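Bonum 夹爪套件，社团用了一学期之后的评测

先交代背景。我带的是学校机器人社，今年报了一个家务类的比赛项目，题目说穿了就是让机械臂收拾衣服。学生听完规则，第一反应是“就这？”。我当时没吭声。我自己在家叠被套也要跟它打上半小时，所以很清楚他们会吃什么苦头。

套件是 11月 前后选的，候选有两家，Dikine 和 Bonum。Dikine 的说明书漂亮得像画册，可指尖要整套换，磨一次就得掏一次钱。Bonum 的说明书像是从三种语言轮流翻译过来的，里面有一句“请温柔地拧紧直到它满意”，社员至今拿来互相打招呼。最后买了 Bonum，理由很不高尚：便宜。

开箱和组装。包装上写 28 分钟装好，我们花了两个下午。其中一个下午用来找一颗螺丝，螺丝后来出现在 Boonmee Thammasiri 的笔袋里，他坚称是螺丝自己走进去的。除此之外装配还算顺，孔位都对得上，线槽留得宽，拔插几十回也没松。夹爪的两根黑手指是尖头收窄的那种，往布料缝里探很方便，缺点是看着凶，头几天有个高一的孩子递衣服时总要先喊一声“停”。

真正的考题是软东西。夹方块谁都会，积木不会趁你不注意换形状。练习用的布料全凭社员从家里带，于是什么花色都有，印着字的、带袖子的、起毛的，堆在一块儿就是一座小山。

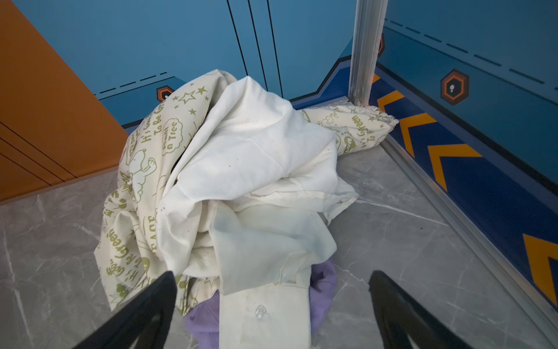

长袖衬衫是全社公敌。两根手指一合，夹住的往往是袖子和底下那层一起，一提起来拖家带口。Bonum 的力度分 7 档，我们试下来，第 2 档抓不住厚的，第 5 档以上会把薄布拧出一个尖角，常用的其实就中间两档，剩下的我猜是给销售页面凑数的。档位切换要停下来等一拍，做演示时那一拍格外漫长，足够评委低头看一眼手机。

定位方面，厂家的标定程序 Hedside 值得夸一句。界面丑，字体小，按钮全挤在左上角，但是它准，而且出错时会老老实实告诉你是哪一步出的错。Kamonchanok Chuensuk 负责这一块，她把标定流程抄成一张纸贴在柜门上，字写得比官方文档清楚，后来隔壁学校来交流，拍走的就是那张纸。唯一要抱怨的是它每次更新都会忘掉你的设置，更新前务必备份。我们忘过两次，第二次是我。

再说下压。布料太平的时候，手指得先往下压一点，让布在两边拱起来，再合拢去夹。压浅了等于替毛巾挠痒，压深了指尖顶到台面，电机会发出一种很委屈的声音。这个深度套件不管，要自己调，而且厚毛巾和薄床单完全是两套参数。

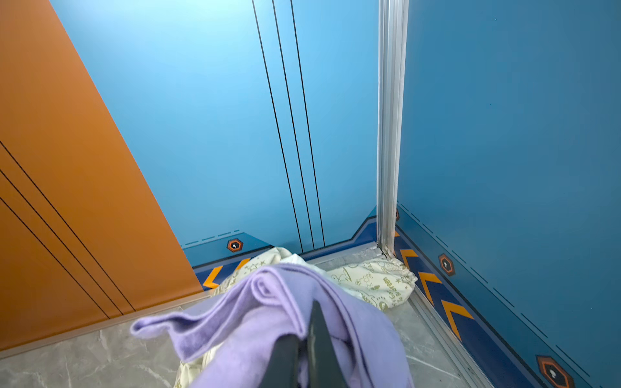 学生为此写了个小程序，起名 Khunthong，专门按布料厚薄挑下压深度。第一版的逻辑是“不行就再压深一点”，很像我年轻时处理问题的办法，结果也差不多。第二版加了上限，指尖总算不再跟台面较劲。校内测试那回，80 次抓取成了 59 次。学生嫌低，我觉得可以了，我家那位叠衣服的成功率我就不在这里公布了（她会看这个网站）。失败的那些里，大半是一次带起两件，少数是夹到一半滑脱，滑脱的几乎都是厚毛巾。

耐用性：指尖的黑色表面用到现在有点发亮，摩擦力比刚买时差了一截。我们试过贴薄胶皮，好用，但边缘会翘，翘起来就挂线头，挂了线头整件衣服就跟着走。现在的做法是勤擦，练习前用微湿的布抹一遍，晾干再开机。线缆没出过毛病。固定座的塑料卡扣断过一个，客服补寄很快，附赠一张手写卡片，内容还是请温柔。

优点：便宜，孔位准，标定靠谱，尖指尖适合翻布堆。

缺点：说明书基本属于文学作品，力度档位虚高，换档慢，指尖不耐磨却又不单卖防滑贴。

适合谁：有耐心的社团，手边最好有一个愿意重写说明书的学生。不适合比赛前一周才开箱的队伍，我知道有这种队伍，去年就是我们。要是你们的题目只是搬盒子，买更便宜的那款平指就行，尖指夹硬纸盒会留印子。

5月21日 补充：有人留言问能不能抓袜子。能抓，成双的不保证。另外，新版 Hedside 已经会保留设置了，柜门上那张纸的最后一行可以划掉。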